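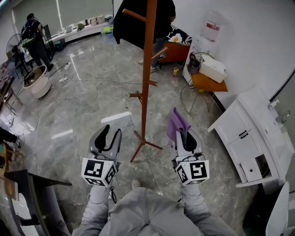 The two grippers and the coat rack, lavender cloth in the right one.

Zover Grippers: README and data card

Zover is a pair of hand-held grippers built in the Theodorakopoulos shared workshop. This release holds the print files, the wiring notes and the first set of recordings, all on one task: handling cloth near a standing coat rack.

Maintainer: Severyn Zakharchenko
Release: May

Contents

745 episodes, each up to 80 seconds long
13 print files for the body, fingers and marker mount
Wiring notes for the Musard trigger board

Build notes

Print the body in light gray. Darker bodies gave us trouble with the marker tracker. Glue the marker prints flat on the white cube and let them set overnight before you calibrate. Run the cable along the inside of the forearm and leave slack at the elbow.

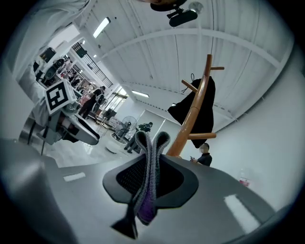 Finger covers are a wear part. Check the seam at the tips and change the cover when the knit starts to slide. The sewing pattern is in the covers folder. Episodes with a slipped cover are tagged "cover" in the index, and you may want to filter them out.

Known problems

The workshop stays open during recording, so people walk through the background.
Ceiling lights reflect off the body and the floor tiles. Exposure was left on auto.
In 7 episodes the left and right clocks drift apart. They are listed in drift.txt.

Loading

Episodes are stored in the Sumuter folder layout, one folder per take, left and right kept separate. Read index.csv first. Send fixes for the print files as a patch against the May release.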